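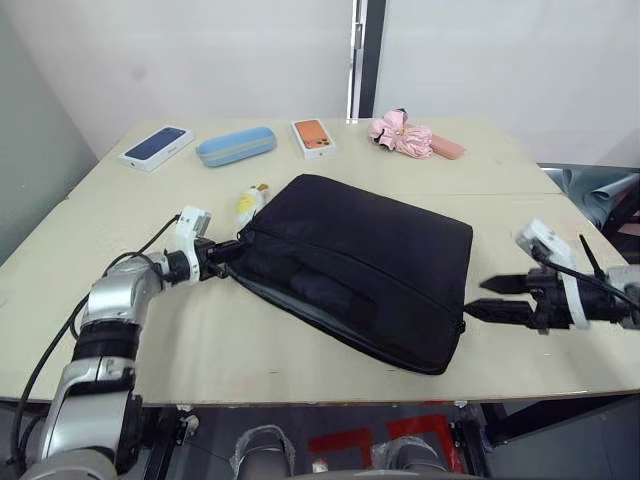

Sleeve on the bench, zipper partly open. Phone boxes, glasses case and umbrella along the back.

Thursday, bag and sleeve notes

Picked up where the April list left off. The plan was to go over the soft goods in one sitting, laptop sleeve first and then the backpack, and write down anything that would matter when we pack the Genddale crate. Got through both. The small stuff at the back of the table only got a quick check.

Sleeve. Black, padded, gray lining. It is the Druvex one from the second order, with the label already removed. The zipper runs fine along the straight part and gets stiff at the corner. Did 17 full open-and-close passes and it caught in the same spot on 3 of them, each time on the way closed. Going slower past the corner helps a little. Holding the opposite corner down helps a lot more, as the padding stops bunching up under the teeth. Rubbed a pencil along the corner teeth afterward and have not repeated the count yet.

Note for whoever does it next: count the catches on closing only. Wen-hsiung had been counting both directions on the old sheet and the numbers don't line up with mine. I left his column alone and started a new one.

Small stuff. Two white phone boxes, light blue glasses case, pink umbrella, pink phone case, the little yellow and white toy. The glasses case can ride inside anything. The umbrella should go along the long side of the crate, since it came out bent the last time it was laid across. Both phone boxes are to be taped shut before they travel. The lid on one of them slid off in the Plarkgate van and we spent a good part of a morning looking for the insert.

The seam between the two table boards still bothers me. Anything thin that gets pushed toward the back can stop there. I ran a strip of clear tape over it once and it peeled up within the week. Ask if the shop can plane a filler strip to fit.

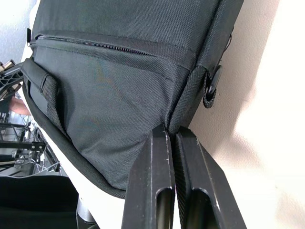

Naledi Van Wyk

Backpack. Dark charcoal, the one we have been calling the Bianchini after the store it came from. Main points:

The fabric has two different weaves. The front is a fine diagonal and the narrow side panel is coarser, more of a herringbone. The side grips better in the hand. The front slides, and the panel below the pocket creases as soon as the bag leans on anything. If the bag goes in empty it folds over at that point, so put a towel or a bundle of foam in the bottom before standing it up.

Binding along the bottom edge feels sound. I pressed along it with a thumb and found no soft places. Black plastic ring on the side panel is tight on its tab. There is a loose thread or cord up near the top of the side panel. Do not pull it – check first where it starts, then trim or tuck.

Front pocket zipper is good. The pull tab is small and hard to get hold of with gloves on. A loop of cord through it would do, 5 cm or so.

Weight limit on the old tag sheet says 82, with no unit. Crossed out until someone finds the original.

Left to do: repeat the sleeve count, sort out the thread, get cord, ask Wen-hsiung about the tag sheet and whether he still has the box of spare pulls.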